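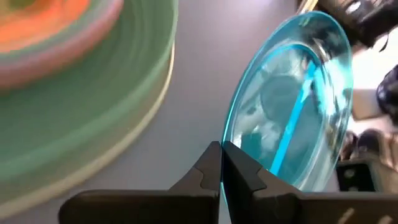 Colored plastic plates are sold on a promise I have never quite believed, that a table looks happier with them on it and that everybody in the house will somehow eat better, drop less and put things away. I've been using them for most of my adult life and I remain unconvinced. They do stack, I'll give them that. Orange, pink, pale green and cream in one pile is a cheerful thing to have on a gray tabletop, and a clear turquoise one stood up on its rim with a bright blue stripe across it is better looking than it has any right to be. Whether it's a good plate is another matter, and it's the matter I'd like to get into.

Plates, Mostly Plastic: A Gallery With Complaints
6 min read

Search the gallery Search

The page started in April, when I cleared out the upper cupboard and found I owned far more picnic ware than a person who dislikes picnics should. I've kept the notes short. They're arranged by grievance, since that's how I think about tableware, and if you came for a buying guide I'd suggest lowering your hopes now.

On color

The theory goes that each person picks a color and sticks with it. I have seen this tried in three households, mine included. It lasted until somebody wanted the pink one and somebody else already had it, and after that the colors meant nothing and we were back to fighting over plates the old way.

Orange hides tomato sauce. That's the best case I can make for orange.

Cream is a strange choice for plastic. A cream plate shows every fork mark, every bit of turmeric and the shadow of last summer's barbecue ribs. I suspect it's in these sets to calm down the others.

Pale green makes lettuce look tired. Try it before you argue with me.

On see-through plates

I go back and forth. A clear plate in a strong color is lovely with light coming through it, and for a while I thought that was enough. Then you put mashed potatoes on it and you have blue mashed potatoes, or potatoes that look blue around the edges, and the charm wears off by the second helping.

They also show you everything that is going on behind and underneath. If the tablecloth is busy, the plate is busy. If you forgot to wipe the table, your guests will find out while they're still waiting for the salad. I use mine for fruit and for bread, where nobody seems to mind, and I've stopped pretending they're dinner plates.

One more thing about clear plastic: scratches. An opaque plate can get pretty beaten up before you notice. A clear one starts going cloudy in the middle, in a patch exactly the size of a pork chop, and there's no product I trust to bring it back. I've read the claims on the bottles. I've bought one of the bottles, too. The patch is still there.

On stacking

A stack of plates looks tidy and takes up less shelf than any other arrangement, so I do stack them. But the idea that a stack is "storage" needs a hard look. What you have is one plate you can reach and a lot of plates you can't. The one on the bottom of my pile has probably not had food on it in years.

Mixed stacks are worse. Two sets that look like the same size never are, and the slightly wider one always ends up in the middle, where it makes the whole column lean. I bought a Brurnetis shelf riser to fix this. It fixed it by giving me two leaning stacks.

Putting the clean plates at the bottom so they all get equal wear is something I've seen recommended with a straight face. I did it for a week.

On standing plates up

I like a plate on its edge, in a rack, the way my grandmother kept hers. You can take any one you want and you can see which it is before you pull. My trouble is with light plastic ones, which don't weigh enough to stay put. They tip, they slide, they lie down on their neighbors. A rack made for china has slots that are too wide for a thin rim, and the Pinder rack I ordered for plastic has slots too narrow for anything else in the house. So that's two racks.

If you do stand them, put the thin ones at the end against something heavy. Mine lean on a cast iron pan.

On "unbreakable"

Somebody should have to define it. I've cracked two, one by dropping a jar on it and one, I swear, by looking at it in January. Plastic gets brittle. It takes longer than china and makes less noise, and you don't have to sweep as carefully — those are real advantages and I don't want to be unfair. But the word on the label is doing a lot of work.

On the dishwasher

Top rack only, they say. The top rack is where the glasses go. I've never had an answer to this that didn't involve owning fewer glasses.

They also come out wet. Every time! China dries from its own heat and plastic just sits there with a puddle around the rim, waiting to tip onto the cutlery when you lift it.

On what I'm keeping

The clear ones, for fruit. Enough of the colored ones for a table outside, and none of them assigned to anybody. The rest went to the Gitbridge swap shelf, where Melati Pillai tells me plastic plates are the thing people leave most and take least. I can't say I was surprised. She took two of mine herself, to go under flowerpots, and I think that may be the best use for them I've heard so far.

I'm told the Goh enamel plates are what I should have bought in the first place. They chip, apparently. I'll probably get some and put up another page.

2422 views · 40 shares · 3 comments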